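Department of Workplace Studies, Prerkbridge College
Course handout, Unit 2: Setting Out a Shared Desk

This unit concerns the preparation of a work table for a member of staff who has not yet been assigned one. Students should read the handout before the practical session and bring it with them.

1. The room

A table should be placed only after the room has been studied. Note the walls, the position of the ceiling lights, and the nearest outlets. Exposed red brick is common in older Prerkbridge buildings. It does not take adhesive hooks well, and cables should be led along the base of the wall or to a wall outlet panel. 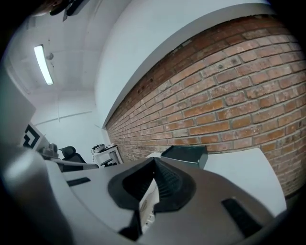

Lina Saliba wrote after the February session that she would put lighting ahead of outlets on the survey sheet. A cord can be extended, she argued, but a ceiling tube that throws glare on a white tabletop will trouble the user all day. Her order has been adopted in the present edition.

2. Items kept on the table

Each table carries a telephone and one closed box for small supplies. Loose items are returned to the storage shelf at the end of the day. The Kaltach checklist, issued in class, gives the full procedure — students are expected to complete all 22 entries.

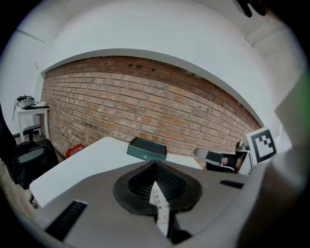

Storage on a shared table must be easy to find and easy to close. Open trays collect paper and are not accepted in the practical. A rectangular box with a lid, such as the dark green one set lengthwise on the white table, meets the requirement, and its long side should face the user. Labels are placed on the lid.

3. The telephone

The telephone is set down last. Lift it with both hands, one at each side, and lower it flat. The handset is kept to the left and the keypad to the right, so that a right-handed user may dial while listening. Leave a clear writing area on the table. 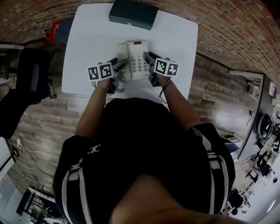

May the telephone be placed on the right for a left-handed user?
The position may be changed for any user, provided that the change is written on the desk card and the cord does not cross the writing area.

Reading for the next unit: Baird, Course Reader, section 31.

Last updated: March 27, 2022
Contact: Blair Baird, Room 1020 | © Prerkbridge College | Back to top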